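Rayonnage à cornières perforées Pilholm 900
Réf. 1711-G, gamme Réserve et commerce

Rayonnage métallique à assemblage par boulons, destiné aux réserves de magasin, aux locaux d'archives et aux petits points de vente. Montants en cornière perforée, tablettes en acier plié, finition époxy grise. Largeur utile 900 mm. Livré à plat.
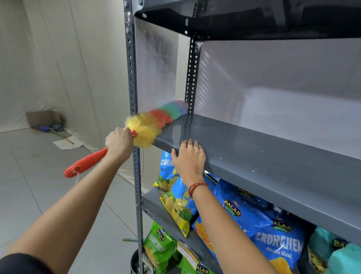 Charge admissible par niveau : 90 kg, uniformément répartie, tablette fixée aux quatre angles. Cette valeur ne s'applique pas aux charges ponctuelles ni aux unités posées sur sol souple. Le bord avant replié rigidifie la tablette. L'entretien courant se fait à sec, tablette vidée, avec un plumeau à fibres synthétiques ou un chiffon non pelucheux. Solvants et tampons abrasifs exclus.

Réglage des niveaux au pas de 23 mm. Prévoir une clé plate, non fournie. Les goussets d'angle se posent en haut et en bas de chaque montant ; serrage définitif après contrôle de l'aplomb.

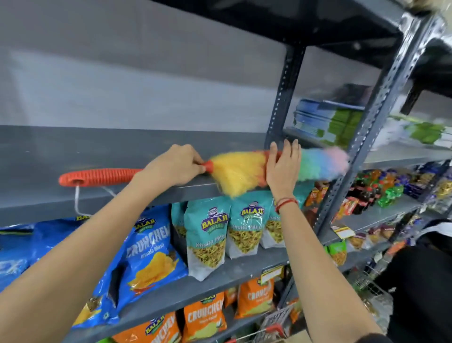

Fixation murale obligatoire au-delà de trois niveaux chargés. Chevilles à choisir selon la nature du support.

Options : fond plein Triltska, patins réglables Kusuma, porte-étiquettes à clipser.

Distribution : Lanow. Pas d'expédition en août.
Fiche mise à jour le samedi 7 mars 2026.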